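## Can a machine do the washing-up yet?

2025-03-01 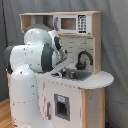 I've been following household robots for longer than I care to admit, and this winter has been the most fun I've had with the subject in ages! Plenty of you wrote in after the last issue asking when you can hand over the dishes, so I went back through my notes from the Mondmont open day and had a proper think. The washing-up is a lovely test because it looks so dull. Take a small metal pot sitting in a dark sink, with a gripper tilted down over it and a black tap curving down behind. You or I would have that pot out without looking. A machine has to work out where the rim is against a dark basin, come in at an angle that misses the tap, and close on something round and slippery (and a toy kitchen is kinder than mine, where the pot would be under a colander and three forks).

So how close are we? On the Rovier pick-and-place trial, the arm lifted a single item out of a sink in 86 per cent of 693 tries. I think that's terrific. Two years ago the same team was pleased to get a sponge off a flat worktop. The misses were mostly thin lids and anything shiny, where the camera seems to lose the edge altogether.

Wiping, scrubbing and judging whether a pan is clean are still a long way behind. I watched the Corwood group try a burnt-on porridge pan and the arm made beautiful circles over the bit that was already spotless. They laughed, changed a setting and had another go, and it found the porridge on the second pass. I may have cheered.

Shop-floor jobs are further along, as you'd expect. The Bíró packing bench runs 2 arms side by side and they keep a good steady pace as long as the boxes turn up the right way round. Kitchens don't offer that sort of courtesy.

My guess is that clearing a sink into a rack will come first, with drying up after that and putting away last of all, because every cupboard is different. Mondmont has another open day in April and I'll be at the front with my notebook. If there's a chore you'd like me to ask them about, reply to this email and I'll add it to the list. Ironing is already on there, twice.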